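The arm at the Hararbridge shared workshop has a bench, a power supply and 68 hours on its log, most of them in simulation. Its builder, who goes by Omura on the workshop's board, prefers it that way. "A crash on the screen costs me nothing," the builder said. "A stripped gear costs me an evening."

The current job is picking up one small orange block. Omura has run the grasp 300 times in software and is still changing how the fingers close. 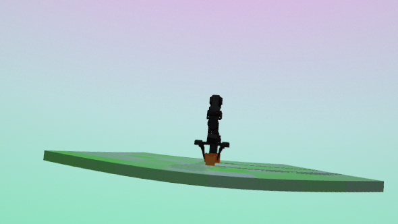 Ferkum, at the next bench, thinks the simulated block is too forgiving and would move to hardware now. Omura disagrees — for the moment. "The wrist comes down fine. I want the fingers to meet the sides evenly before I trust a motor with it."

The real gripper is due for its first test in January.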